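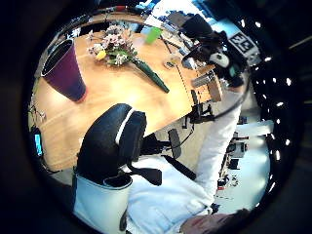 # About the workshop

Katska is a shared workshop with a long table, a rack of shelves and a robot project that has taken longer than anyone wanted. We are a small company limited by guarantee, which means we can't pay anyone a dividend, and on present form we couldn't if we were allowed to.

People usually find this page for one of two reasons. They have heard that we are building a robot that tidies a table, and want to know if it works. Or they have a half-built machine in a spare room and want to know if we have space. The answer to the first is "sometimes, and slowly". The answer to the second is further down.

## How we got started

We began in a back bedroom with a secondhand arm and a set of instructions for a different arm. The idea was a machine that could clear a table after a meal. It seemed a modest aim. Most of us had seen the videos in which a robot folds a towel or pours a drink, and most of us had also noticed the little label in the corner saying the video had been speeded up.

So part of the reason for starting was plain doubt. We wanted to see how much of it could be done by people with day jobs, in a room with bad light, using ordinary cups and vases. We still have the doubt. We also have a good deal more equipment.

The bedroom lasted one winter. The floor moved whenever somebody walked to the bathroom, and the arm's idea of where the table was moved with it. We took a unit on the Ostberg estate the following August, and we've been there since.

## What we are building

The current machine is called Kivel. It is our third attempt and the first to get a name, mainly so that we could stop calling it "the new one" after it had stopped being new.

Kivel is meant to pick up everyday things from a table and put them somewhere sensible. Cups go to one side, rubbish goes in a bin, and anything it doesn't recognise should be left alone. That last rule took the most work. Early versions treated anything they didn't know as a cup, and were very sure about it.

We teach it by showing it. Someone does the job by hand with a gripper, the movement is recorded, and the software learns from a pile of those recordings. We have kept 1,295 of them. We threw out a further 291 because the tracking had slipped, or someone had leaned on the table, or the person doing the job had got bored and started doing it in an odd way. Boredom is a bigger problem than we expected. A person who has put the same cup in the same place all evening does not move like a person clearing up after supper, and the machine learns whichever one you give it.

In our last proper round of testing, Kivel made 554 attempts at picking up a single object and got 315 of them right. We count it as right if the object ends up where it should, upright if it ought to be upright, with no help. We don't count "nearly". If you come across a better figure from us somewhere else, it is probably from an old poster and we'd be grateful to know where the poster is.

## What it can't do

We get asked this less often than we should, so it has its own section.

- It can't deal with glass. It may grip a glass, but we don't let it.
- It can't clear a real table, with crumbs, wet patches and someone's elbow in the way.
- It can't work next to people unless one of them has a hand on the stop button.
- It can't be left running overnight, whatever the newer members say.
- It isn't for sale, and we have no plans for it to be.

Soft things are somewhere in between. A bunch of flowers is harder than it looks, as the stems go one way and the heads go another, and the best place to grip it depends on how it was wrapped. Cups are easier, until you use a tall one. We change the objects often because a robot that can only lift the cup it was taught with has learned very little.

## The room

The unit is one large room with a small kitchen. The big table is for whatever the main project is at the time, and everything on it should be assumed to be in use, including the things that look like leftovers. There are benches for members' own work, shelving for boxes with names on, and a cupboard of hand tools that are free to borrow inside the building.

Clamps deserve a word. We own a lot of them and can never find one. If you take a clamp off the edge of a table, please find out first what it was holding. The same goes for printed markers. They look like scrap paper squares, but the cameras use them to work out where things are, and moving one by the width of a finger can spoil an evening's work without anybody noticing until the next session.

We don't have a laser cutter. We had a share in one, and it spent more time being repaired than cutting. People who need one generally use the print shop at the other end of the estate, and it works out cheaper.

## Money

Most of our income is from members' fees. The rest comes from Ugwu, a small firm that repairs packing machines and pays us for bench space and the occasional bit of wiring. It has no say in what we build and has never asked for one.

We've turned down two offers of sponsorship. One wanted its logo on the arm, and we could have lived with that. The other wanted us to say the machine was "ready for the home". It isn't, and we didn't want to spend the next year explaining why we had said so.

We haven't applied for large grants. We may have to at some point, as the rent is going up – but the forms tend to ask what the project will change about society within three years, and we have not found an answer that we could write down with a straight face.

## What we think about robots at home

Members disagree about this, so take it as the view of whoever was in the room when the page was written.

A machine that clears tables would be useful to some people, particularly those who find lifting and reaching hard. We think that's a fair reason to work on it. We are less sure about the rest. Clearing a table by hand takes a few minutes. Kivel takes most of an evening over the same table, and needs at least one person watching it, who could have cleared the table.

The arms are getting cheaper and the software is getting better, and what we do now in a week would have taken the back bedroom group months. We would still advise anyone against buying a home robot on the strength of a video. Ask how many attempts there were. Ask who set the table. Ask what happens when the cup is on its side, and if the seller changes the subject, keep your money.

## Joining or visiting

We hold an open evening every Tuesday from seven. You can turn up without booking. Come in by the side door, as the front one sticks, and say hello to whoever is nearest. If the arm is moving, stay behind the tape until someone waves you in.

You don't need to know anything about robots. Several of our most useful members joined to mend a lamp and drifted over. You do need to be happy with slow progress, a certain amount of sweeping up, and being told that your plan has already been tried. It may well be worth trying again – the first attempt was probably done badly.

New members get three visits before they pay anything. After that there is a monthly fee and a short safety session, which is dull and can't be skipped. Half-built machines are welcome if they fit on a shelf. Anything larger needs to be agreed beforehand, and needs a date by which it will be finished or taken home.

School groups can come during the day by arrangement. We ask for small groups and for a teacher who doesn't mind the robot failing in front of the class, as it very likely will.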